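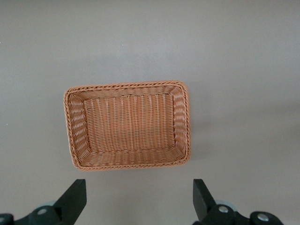 Stonitz Home & Craft Desk

The Basket Comes Back to the Table

If you had told me a few years ago that I would spend most of an October afternoon turning a shallow basket over and over in my hands, I would have laughed. But I have become one of those people. I look at the rims first, then the corners, then the floor (always the floor!), and by the time I've finished looking, whoever came shopping with me has gone off for coffee.

The shallow rectangular basket is my favorite of the whole family. It sits somewhere between a tray and a box. You can see everything in it at a glance, which a deep basket will never let you do, and it slides onto a shelf or a counter without wasting the corners the way a round one does. Bread, mail, lemons, toys, the television remotes: it takes them all and makes them look as if they were meant to be together.

Start with the rim, where a weaver shows off a little. A braided edge in warm caramel orange, twisted like rope and a touch darker than the walls below it, gives the eye a line to follow all the way around. It also gives your fingers something to hold. Then run a thumb down the inside. On a basket I really like, the walls go sideways in tight rows and the bottom runs the other way in parallel ridges, so the floor looks striped next to the sides. I could stare at the place where the two directions meet in the corners for a good long while, and I have.

Color matters more than people think. The Zoter market, where I do far too much of my looking, had a stall last fall with baskets in every shade from straw to brick, and I stood there holding a pale one and a dark one until the seller offered me a chair. I came home with both. They cost me 20 dollars for the pair, and I have never regretted it for a minute.

The pale one makes a wonderful home for small, bright things. Put it on a brown table with a purple foam cube and an orange toy carrot in it and the whole corner of the room wakes up! Yellow weave is a kind background. Cream and beige things settle into it quietly, strong colors jump, and even a little dark bottle lying on its side looks rather handsome.
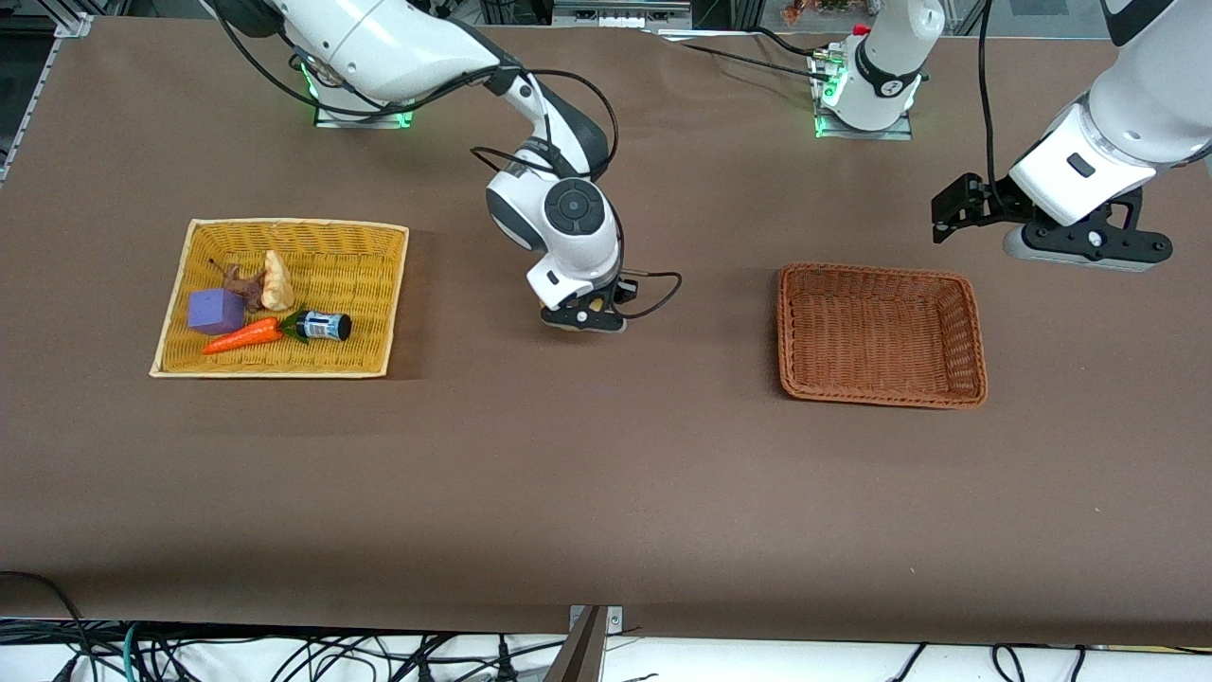

The darker, redder baskets do a different job, and I like to leave one of them empty. I mean that as serious household advice. In a room where every container is full, there is no place to put the next thing, so it goes on the chair. Keep one basket standing by with nothing in it and the sorting more or less starts itself. Toys from one to the other, odds and ends from the counter, whatever turned up under the couch. Children especially love moving things between two baskets, and mine will do it for 15 minutes at a stretch, which is long enough to get the dishes done.

At the Avcı workshop, up the hill from the market, they teach a beginners' class in the back room, and I finally signed up. Six of us around one table, everyone's first base crooked. Mine leaned so badly that the walls came up higher on one end, and I was told, kindly, to call it a style. The rim was the hard part. The strands want to spring back at you, and you have to keep the same pull the whole way or the braid goes fat in one corner and thin in the next. I have much more respect for a plain basket now.

As for care, mine get very little. A soft brush goes along the ridges of the base, where crumbs like to hide, and the dust on the braid comes off with a barely damp cloth. I keep them away from the radiator. My oldest came from a closing sale at Dresell and still has its stock tag, number 2552, tied under the rim with kitchen string. One strand has popped loose near a corner and I keep tucking it back in. This week it is holding onions.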